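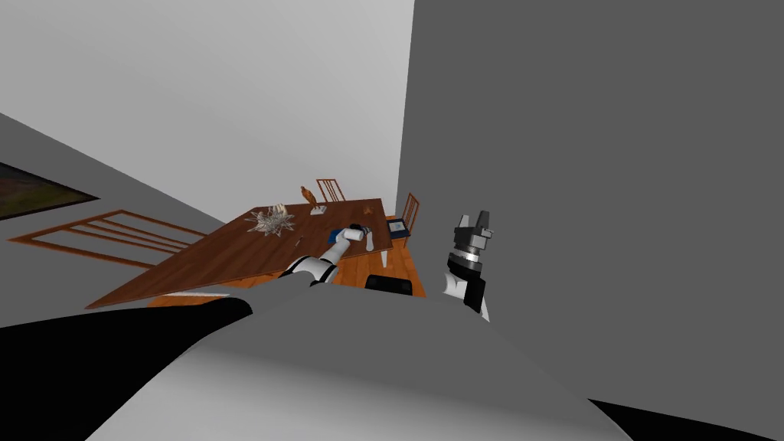
Home Forums Plant Floor Search Log in

Two-arm cell on table clearing, staffing after changeover

skakley_nights
We're in month two with a two-arm unit at the Illberg site. It clears and resets display tables between showings. Everything is run in simulation first, then released to the floor. Headcount is unchanged, but the job is different. I used to reset tables. Now I spend most of a shift reviewing sim runs and tagging bad grasps. Is that normal elsewhere?

duda42
Normal. Our target is 300 reviewed runs per shift. The pay grade stayed at handler level, though the work is inspection. Get the job description rewritten before the next review.

tolerance_stack
300 is too many. After the first couple of hours people approve anything that doesn't drop the part. We capped it and rotated reviewers back to manual resets. Misses went down.

duda42
Rotation only works if there are manual resets left. We have one table.

fixture_b
Disagree with the grade argument. Tagging takes an afternoon to learn. Knowing that a carved piece gets picked up by the base takes longer, and that's handler knowledge. Pay for that.

skakley_nights
Fair, but it isn't written down anywhere. The Dirar setup guide covers reach and payload and says nothing on fragile or odd-shaped items. We've been keeping our own list, 24 entries so far.

tolerance_stack
Who owns the list? If it goes into the cell config, your name should be on the change record.

skakley_nights
Right now it's a shared spreadsheet. I'll raise it at the March meeting.

fixture_b
Keep a dated copy. Ours got overwritten in an update and we had to redo it from memory.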